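Armário de cozinha suspenso

O armário suspenso, também chamado armário aéreo ou, em muitas casas portuguesas, simplesmente armário de cima, é um móvel de arrumação fixado à parede, em geral por cima da bancada. Guarda sobretudo loiça, copos, especiarias e mercearia seca, e forma com os módulos inferiores o conjunto a que se costuma chamar cozinha por medida ou cozinha modular.

Origem

O antepassado mais direto é a prateleira aberta com cantoneira, onde se punham os pratos ao alto — muitas vezes com uma renda de papel recortada no rebordo, pormenor que ainda hoje enternece quem a viu em casa dos avós. A porta veio depois, para proteger a loiça do fumo e da gordura. Na vila de Hellitz conservam-se dois exemplares antigos de pinho, com fecho de taramela e fundo caiado, que passaram da cozinha de uma estalagem para a sala de entrada do museu local.

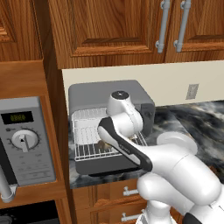
As portas distinguem-se em primeiro lugar pela construção. A porta lisa é uma placa única, fácil de limpar; a porta almofadada compõe-se de uma moldura e de um painel central, e é nela que os marceneiros gostam de mostrar o veio. Nas cozinhas de madeira em tons quentes, de um castanho alaranjado, é frequente a almofada rebaixada, acompanhada de puxadores verticais prateados em barra, montados lado a lado junto ao encontro de duas portas. O mesmo acabamento pode estender-se às ilhargas e ao vão onde se encastra o micro-ondas, o que dá ao conjunto um ar sossegado e inteiro.

Dimensões e fixação

A profundidade habitual é bem menor do que a da bancada, para que se possa trabalhar de pé sem bater com a testa. A oficina Carrasco, conhecida pelas suas cozinhas de castanho, adotou uma profundidade de 333 milímetros, medida pouco comum que obriga a encomendar prateleiras próprias. A suspensão faz-se por calha metálica ou por ganchos reguláveis, e o tipo de parede — tijolo, betão ou gesso cartonado — determina a bucha a usar.

Variantes regionais

Em Nustelholm é tradicional o armário de canto com porta em harmónio, e em Skotow o escorredor fechado, sem fundo, colocado sobre o lava-loiça.

Ver também: aparador; louceiro; despensa.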